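Search the archive
Enter keywords Go

Hiltumia list: handling and automation
Subject: Re: Selton open day, was the cloth station worth seeing?
Date: March 23, 2022

> I could not make the Selton open day and the write-up on their
> site is thin. Did anyone look at the cloth handling station in
> detail? We have a folding line at Fadar that still relies on a
> vacuum head for first pick, and porous fabric defeats it. I would
> like to know (a) whether they use suction at all, (b) what the
> wrist camera gets to see, and (c) whether the reject rate they
> quote includes failed first picks.

I was at the station for two sessions, so I can answer most of this.

(a) No suction. It is a two-finger gripper with tapered fingers, and the cell is built around pinching a single layer off a flat surface. The fingers come down nearly closed, open a little, press, and close. A pinch needs some slack in the cloth, and the operator said that stiff, freshly pressed pieces are the ones that give trouble. They had none out for the demonstration, which I would have liked to see.

(b) The wrist view was on a monitor beside the barrier. With the cloth lying flat and the arm backed off, you get the cloth, its borders against the table, and both fingertips.
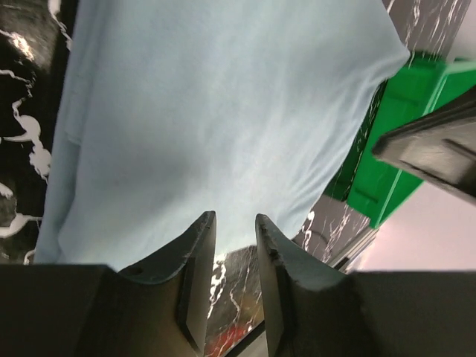

The fingertips stay in view all the time, and the software uses that. It takes the fingertip position from the image on every cycle and corrects for drift in the mount. The operator put the correction at up to 17 pixels over a shift, which seemed high to me for a rigid bracket. I asked whether they had looked at the bracket itself and was told it was on the list for July.

Contrast is the other point. Pale blue on a glossy black surface with white veining gives a strong border in most places, but the surface throws back the overhead lights, and a glare streak next to the cloth looks a lot like an edge. They mask saturated pixels before edge detection. At Niazi we tried the same thing and lost real edges wherever the cloth was close to white. I did not see them run a white cloth, so I can't say if they have a better answer.

Once the fingers close, the picture changes a good deal.

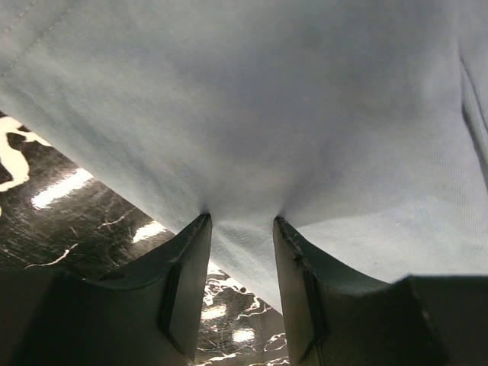
Grip confirmation is done from the wrinkle pattern and the finger opening together. Creases that fan out from the fingertips count toward a good pinch, and the opening has to be above a minimum that depends on the fabric setting. There is no tactile sensor. The threshold was set by hand from 200 labeled grasps, which is a small set. I would want several fabrics in it before trusting it on a mixed line.

(c) The quoted reject rate does not include failed first picks. A failed pick is retried with no entry in the reject log, and only a piece that runs out of retries is counted. I asked for the raw figure and got one for a single run: 44 first-pick successes in 70 attempts. That run was on a new fabric with default settings, so treat it as a low mark. It is still the number I would plan a cycle time around.

For your line at Fadar, I would ask for a trial on your own fabric, on your own table surface, with retries logged separately. They take samples by mail. Send used pieces as well as new ones, and write the fabric weight on the bag.

I have the handout from the session, with the bracket drawing and the lighting layout. It is on paper only, but I can scan it if there is interest.

Related messages
Vacuum heads on porous fabric
Selton open day: parking and sign-in
Glare masking on polished tables
Niazi edge detection notes, part two

Contact the list owner | Copyright Hiltumia list | Back to top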